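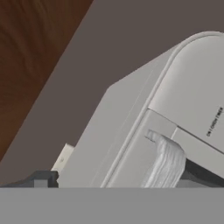 The usual case for spending public money on hospital wages is that hospitals are steady employers. A clinic doesn't close when exports fall, and people go on breaking hips through a slump. I accept both points. My quarrel is with the next step, where the headcount of a health service is treated as a measure of how well it does its work, or of how well the local economy is doing. It measures neither.

Take Nurmi, the district hospital group I know best. It employs 395 people across 2 sites, which makes it the largest payroll in its valley. Every May the group puts out a statement on its value to the area, and every May the headcount comes first. The statement says how many posts were added, how much of the wage bill is spent locally, and how many apprentices were taken on. Waiting times come near the end. The length of time a discharged patient stays in a bed for want of a home visit is left out altogether, although the group records it daily.

I don't think this is dishonest. Jobs are easy to count and popular to announce. The trouble is that a post is a cost. It is the price paid for some quantity of care, and a rise in the price tells you very little until you know what happened to the quantity.

Raimo Keskinen, who ran the pay office at Nurmi for many years, used to sort new posts into two piles. The first held posts whose holder would touch, move, feed, test or advise a patient. The second held everything else. He was careful to say that the second pile was not waste. A ward without a stock clerk soon has nurses counting dressings, and a nurse is an expensive person to have counting dressings. What troubled him was that the second pile grew in years when the first did not, and that the published total hid it.

The same thing can be seen from the other end. Karabo Nkosi manages home care for Buko, a private firm that takes contract work from three councils. Her staff numbers fell when the firm changed its rota so that one carer covered one set of streets. Less of the paid day went on driving. The visits were the same length as before and more of them were made. By the measure used in the May statement, Buko had become less valuable to its area. The councils were, rightly, content with it.

There is a serious reply to all this, and Venla Aaltonen has made it to me more than once. Health work, she argues, is mostly time spent with a person. You can't wash a frail man twice as fast without doing it badly. A string quartet needs four players now as it did in 1928, and a night ward needs its nurses in much the same way. If wages elsewhere rise and the ward must match them, the ward costs more each year for the same work, and a growing share of spending on health is what we should expect. On this view the rise in cost is no sign of failure.

As far as it goes, I think the argument is correct. It explains why care becomes dearer. It doesn't explain why the number of people on the payroll should rise faster than the number of patients seen, and it is weakest exactly where the growth in posts has often been strongest – in booking, billing, coding, audit and the handling of forms between one body and another. None of that is time spent with a person. Much of it is work that one part of the system makes for another part.

Referral letters show how this happens. At Nurmi a letter from a family doctor arrives in one system, Lindix, and the clinic diary is kept in a second, Dimon. The two don't share a patient number. A clerk reads the letter in the first and types it into the second. A second clerk checks a sample for errors. When the errors were found to be too many, the sample was made larger and a further post was approved. In the May statement that post appeared as a job created. A shared patient number would have removed the need for it, and would have appeared nowhere.

Haoran Deng, who read a draft of this piece, objected that the clerk's wage is still spent in the valley, and that in a town with few employers this is worth having. It is worth having. But then it should be argued for as regional support, charged to a regional budget, and set against the other things that budget could buy. Roads and bus routes would be on the list. Paid for out of the health budget, the same wage competes with a physiotherapist, and the physiotherapist tends to lose, being harder to recruit.

The claim of steadiness also deserves a closer look. Health payrolls hold up well in the first part of a slump, when private firms are shedding staff. Public budgets are set in advance and tax receipts fall with a delay. The pressure comes later, often as a freeze on hiring. A freeze falls on whichever jobs people happen to leave, and people leave the hardest jobs first. Mei-kuen Pan, a ward sister for most of her working life, lived through one that lasted 7 months. By the end of it her night shift was short and the planning office was at full strength. The total had barely moved, so on paper the service had been protected.

What I would ask for is modest. Any health body that publishes its headcount should publish beside it the hours of direct care delivered, and split its new posts in the way Keskinen did. The definitions will be argued over. A receptionist who calms a frightened parent is doing something that fits neither pile neatly, and a pharmacist may belong in one before lunch and the other after it. Such cases can be settled by a rule, even a crude one, so long as the rule stays fixed from year to year.

Nurmi already holds most of what is needed. Rotas show who was on which ward and when, and home visits are logged at the door. The next statement is due in May, and the figures could be put on its first page.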